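Lasach resets gripper and cables on kitchen cell

Oct 20, 2026 – Lasach has finished a round of maintenance on the tabletop kitchen cell at its Bivlow site, where a single robot arm handles toy cookware and plastic food. The arm had logged 1,221 hours since its last full check.

Yupin Somboon, who looks after the cell, rechecked the gripper's closing force and went over the cables that run back from the wrist. Cable wear had caused two stops earlier in October, both with the arm reaching low over the table.

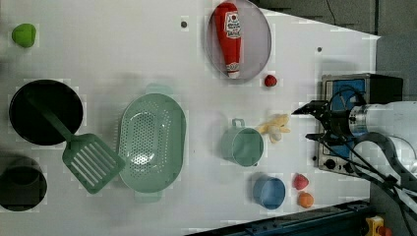 The arm over the table at Bivlow, gripper open. Photo: Lasach

The work list ran to 9 items, among them the wrist bolts, the emergency stop and the bolts on the table rail. One bolt on the rail was replaced. The finger pads were left in place and will be looked at again after another 700 hours.

The overhead camera was recalibrated last. Somboon keeps a fixed layout for that job, with the colander in the middle of the table and the pan and spatula to the left of it, so that new pictures can be checked against old ones. A full calibration takes up to 60 minutes – longer if the oven has been moved, as its door reflects light and the position has to be entered again. 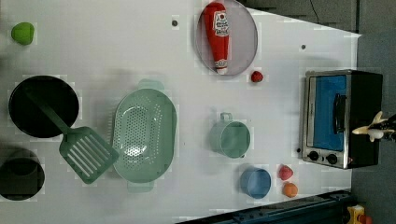 Calibration layout from above, with the toaster oven at right. Photo: Lasach

Parts for the cell come from Chaimongkol, which also supplied the replacement bolt. Lasach plans the same check for its second cell, at Prurero, once a spare set of cables arrives.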